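Ticket 333: Left gripper lets round pieces turn, right gripper holds them
Opened by: Orysia Yurchenko
Assigned to: Zeeshan Butt
Product: Cuvano two-finger gripper (pair), Rizvi controller
Status: Waiting on customer
Priority: Normal

Orysia Yurchenko wrote:

Hello again, and thank you all for being so patient with me on the last ticket, the firmware one, which I'm happy to say is still behaving itself. I have a new puzzle for you, and I'll try to give you everything at once so you don't have to keep coming back to me.

We're comparing the two finger sets on our sorting table, one set per arm, with the same controller and the same settings file loaded on both sides. The job is a simple one: pick up the painted wooden pieces and put them in the bins by color. With the square blocks I can't tell the two sets apart. With the cylinders, the left side lets the piece turn a little in the fingers on the way to the bin, and then it goes in crooked or catches the rim. The right side doesn't do this, or at least I haven't caught it at it yet.

Here's the table so you know how things are laid out. Reds go in the middle bin and greens in the one to the left of it.

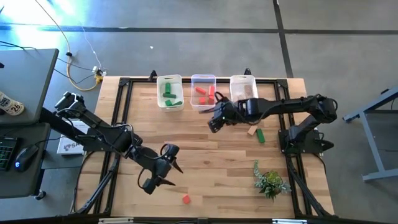

WHAT I HAVE TRIED SO FAR

I wiped the finger pads on both sides with a dry cloth. No change.

I raised the closing force on the left from 144 to the next step up in the Rizvi menu. The turning got a bit less, but the fingers started to complain (a sort of ticking when they close) so I put it back.

I ran 20 picks per side with cylinders only. Left turned the piece on most of them and right on none. I know that's a small test, and I'm glad to do a longer one if it would help you.

I have not swapped the finger sets between arms yet, mostly because I didn't want to disturb the calibration before somebody had a look.

Orysia

Zeeshan Butt replied:

Hi Orysia, lovely to hear from you, and thank you for such a thorough write-up! Leaving the calibration alone was a good call. Two things would help me a great deal. Could you send a view from a wrist camera with a cylinder held upright, so I can see where the fingers meet it? And could you tell me whether the left set was fitted with the short screws or the long ones? The long ones can bottom out before the finger is snug, and then it has a little play at the root that you'd hardly notice with a flat-sided block.

Orysia Yurchenko wrote:

Of course. One of the green cylinders, held while I had the arm paused. I'm afraid I can't answer about the screws until Nusrat Durrani is back, as she did the fitting and I don't like to guess.

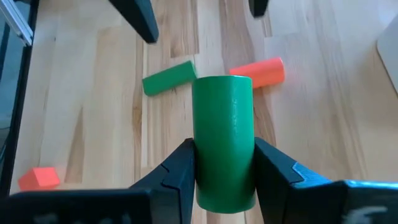 Green cylinder held upright, wrist camera view

Zeeshan Butt replied:

Thank you, that's very useful. I can see a finger on either side, pressing fairly low on the piece. I'd like to try a higher grip before we go blaming any hardware, so please raise the grasp height by 2 mm in the settings, left side only, and repeat your same run of cylinders. Leave the force at 144 for now. If it still turns, power down, take off the left fingers and check those screws with Nusrat. I've asked Shabnam Mohmand to put a set of the short ones aside for you, just in case.

Orysia Yurchenko wrote:

Will do. Nusrat is in on Fri 4 November, so I'll do the height change first and save the screws for her. I'll post both results here.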